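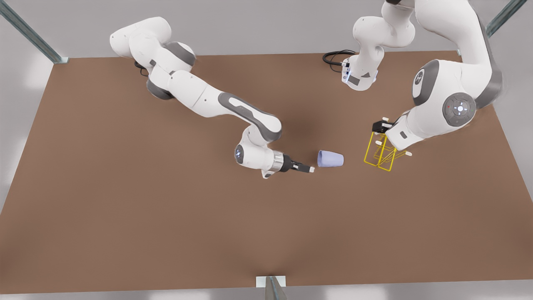 About Sernuswood Athletics

Print this page | E-mail this page

Sernuswood Athletics is a track and field club for runners, jumpers and throwers aged eight and up. Khadija Tazi started it with 30 members on the old cinder track at Gedano Park. We now have 177 members and train on the all-weather track next door.

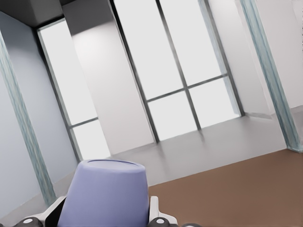 Purple cylinder between two white gripper fingers

Rostam Shirazi coaches sprints and hurdles. Úna Gilmartin has the distance group and picks the cross-country teams. Throws are with Fiifi Asamoah, who also looks after the equipment shed. New members get two free sessions before they pay.

Our main event is the Mousavi Relays, held every December. Last time 86 teams entered, and the under-13 final had to be run in two heats. 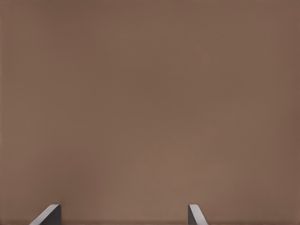 Entry for the relays is $20 per team and closes two weeks before the meet. Club members pay nothing. Send questions to Nazanin Ghaffari at the club office.

This site uses cookies. By continuing to browse, you accept our use of cookies. OK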